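I have been drinking my morning coffee out of the same cup for 18 years, and I'd like to put in a word for small cups generally, because I think we gave them up too easily.

When my friend Duyên Hồ and I shared an apartment in Brerkent, everything we owned in the kitchen was small. You poured a little, you drank it while it was hot, and you got up for more (which meant you looked out the window, or said something to whoever else was awake). Then came the big mugs — the soup-bowl kind, the kind they hand you at every café in Stotatlow now — and I went along with it like everybody else. I drank half and carried the rest from room to room until it was cold and sad.

Duyên says I'm being sentimental, and she's probably right! Her husband, Tài, keeps a mug on his desk that could water a horse, and he seems perfectly content. But I notice that when the two of them come over, and I put out the little cups, we stay at the table a good deal longer. Somebody always wants another splash, and somebody has to get up and pour it, and by then a new story has started. I wouldn't trade that for a bigger handle.

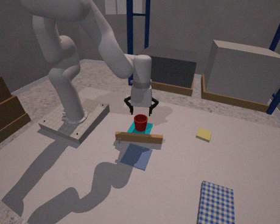 Doesn't a small cup just mean more trips to the pot?

It does, and I have come to like the trips.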